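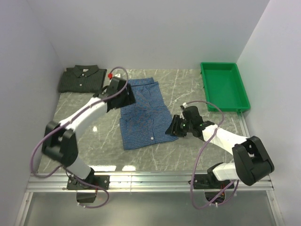
Je croyais qu'il suffisait de remplir et de brancher, et mes premières chemises sont ressorties avec des auréoles jusque sur le col, nous a écrit une utilisatrice après l'achat de sa centrale. Son message nous a décidés à reprendre entièrement cette section, qui tenait auparavant sur une demi-page et allait sans doute un peu vite. Prenez le temps de la lire avant le premier repassage, l'appareil encore débranché et une tasse de quelque chose à portée de main (mais pas sur la planche, s'il vous plaît !).

Section 4. Mise en service et premier repassage

Cette section concerne la centrale vapeur Wanum Skurnodeck 326, avec ou sans la cartouche anticalcaire Zarei. Si vous possédez le modèle à réservoir fixe, la procédure de remplissage est différente et vous la trouverez à la section suivante. Tout le reste s'applique aux deux appareils.

4.1 Choisir l'emplacement

1. Posez la base sur une surface plane, stable et capable de supporter la chaleur. Le porte-base des planches Flustwood convient très bien, à condition que le loquet soit rabattu.
2. Déroulez entièrement le cordon d'alimentation ainsi que le tuyau de vapeur. Un tuyau qui reste enroulé chauffe inutilement et garde de l'eau dans ses boucles.
3. Retirez la semelle de protection en carton, les étiquettes et le petit sachet glissé sous la poignée.
4. Vérifiez que le fer repose bien à plat sur son support, la pointe engagée dans la butée.

Attention : ne faites jamais passer le cordon sous la housse de la planche ni en travers d'un passage. Si vous devez utiliser une rallonge, choisissez un modèle avec terre et déroulez-la, elle aussi, sur toute sa longueur.

4.2 Remplir le réservoir

1. Tirez le réservoir vers vous en appuyant sur la languette grise.
2. Ouvrez le clapet et versez 500 ml d'eau. Cette quantité suffit amplement pour la mise en service, et il est inutile de remplir jusqu'au repère MAX le premier jour.
3. Refermez le clapet, essuyez les gouttes et remettez le réservoir en place jusqu'au déclic.

Quelle eau choisir ? C'est la question qui revient le plus souvent, et nous comprenons pourquoi, tant on lit de conseils qui se contredisent. L'eau du robinet convient parfaitement avec la cartouche Zarei. Sans cartouche, et si votre eau est calcaire, mélangez à parts égales de l'eau du robinet et de l'eau déminéralisée. L'eau déminéralisée pure est déconseillée dans cet appareil, de même que l'eau de pluie, l'eau récupérée d'un sèche-linge et toutes les eaux parfumées, y compris celles qui sont vendues au rayon repassage et qui sentent si bon. Leurs résidus se déposent dans la chaudière, et ce sont eux que l'on retrouve ensuite sur les cols clairs.

Note : si vous souhaitez parfumer votre linge, vaporisez le produit sur l'envers du tissu une fois le repassage terminé et le vêtement refroidi.

4.3 Installer la cartouche Zarei (en option)

1. Plongez la cartouche dans un verre d'eau froide et laissez-la tremper jusqu'à ce qu'elle ne fasse plus de bulles.
2. Secouez-la doucement au-dessus de l'évier.
3. Insérez-la dans le logement du réservoir, la flèche vers le bas, puis tournez-la vers la droite.
4. Maintenez la touche CARTOUCHE enfoncée jusqu'au signal sonore. Le compteur affiche alors 365 et diminue ensuite chaque jour, que vous repassiez ou non.

Quand le compteur arrive à zéro, le voyant orange s'allume. L'appareil continue de fonctionner, rien ne presse à l'heure près, mais ne laissez pas traîner la chose trop longtemps. Vous pouvez noter le mois d'installation au crayon sur l'emballage de la cartouche suivante, c'est une habitude toute bête qui rend bien service quand la centrale est restée débranchée pendant un déménagement.

4.4 Première mise en chauffe

1. Branchez l'appareil et appuyez sur la touche MARCHE. Le voyant bleu clignote.
2. Placez le sélecteur sur la position intermédiaire.
3. Attendez que le voyant devienne fixe. Comptez environ 9 minutes pour cette première fois ; les suivantes seront nettement plus courtes.
4. Tenez le fer au-dessus d'un vieux torchon et appuyez plusieurs fois de suite sur la gâchette, jusqu'à ce que la vapeur sorte de façon régulière.
5. Repassez le torchon des deux côtés, semelle bien à plat.

Une légère odeur peut se dégager, ainsi que quelques gouttes troubles ou de petites particules blanches. Cela vient de la fabrication et disparaît après quelques jets. Aérez la pièce si l'odeur vous gêne, et recommencez l'étape 4 si les particules persistent.

Attention : la vapeur brûle avant même qu'on la voie. Ne dirigez jamais le fer vers une personne ou un animal, et ne défroissez en aucun cas un vêtement que quelqu'un porte sur lui, même pour un tout petit pli, même quand on est en retard.

4.5 Repasser une première chemise

Nous vous conseillons de commencer par une chemise en coton, le tissu le plus indulgent quand on découvre un nouveau fer. Lisez l'étiquette d'entretien et réglez le sélecteur en conséquence. Dans le doute, démarrez plus bas, vous aurez tout loisir de monter ensuite.

1. Déboutonnez entièrement la chemise, poignets compris.
2. Commencez par l'envers du col, en allant des pointes vers le milieu. Retournez et faites de même sur l'endroit.
3. Passez aux poignets, toujours l'envers d'abord, en contournant les boutons avec la pointe du fer.
4. Glissez l'épaule sur le bout arrondi de la planche et repassez l'empiècement.
5. Posez chaque manche à plat, couture bien alignée, et allez de l'épaule vers le poignet.
6. Terminez par le corps de la chemise : un devant, le dos, puis l'autre devant.
7. Laissez refroidir le vêtement sur un cintre avant de le plier ou de le ranger.

Cette dernière étape paraît facultative et on la saute volontiers quand la pile est haute. Pourtant, une chemise pliée encore tiède prend la marque de ses plis, et tout est à recommencer le matin venu. Si vous manquez de cintres, le dossier d'une chaise fera l'affaire.

Note pour les tissus à carreaux : suivez les lignes du motif avec le bord de la semelle. On voit tout de suite si l'on tire sur le tissu, les carreaux se mettent à onduler. Soulevez alors le fer, remettez le droit-fil en place à la main et reprenez avec un peu moins de pression.

Note pour les tissus sombres : repassez sur l'envers chaque fois que la coupe le permet, ou intercalez une pattemouille. Le lustrage, ces zones brillantes qui apparaissent sur les coutures et les bords du col, s'atténue parfois à la vapeur mais ne part pas toujours.

4.6 Éteindre et ranger

1. Reposez le fer sur son support et appuyez sur la touche MARCHE jusqu'à l'extinction du voyant.
2. Débranchez l'appareil en tirant sur la fiche.
3. Retirez le réservoir et videz l'eau restante.
4. Laissez refroidir la centrale complètement, au moins deux heures, avant d'enrouler le tuyau autour de la base.
5. Verrouillez le fer avec l'arceau si vous devez transporter l'ensemble.

Attention : n'ouvrez pas le bouchon de la chaudière tant que l'appareil est chaud. La procédure de rinçage est décrite à la section 6 et se fait toujours à froid.

Si la centrale doit passer l'hiver dans une pièce non chauffée, un garage par exemple, videz également la chaudière. L'eau qui gèle à l'intérieur peut fendre le raccord du tuyau, et cette pièce ne se remplace qu'en atelier.

Pour les voyants qui clignotent en rouge, les gouttes qui persistent sous la semelle ou une vapeur trop faible, reportez-vous au tableau de dépannage de la section 7.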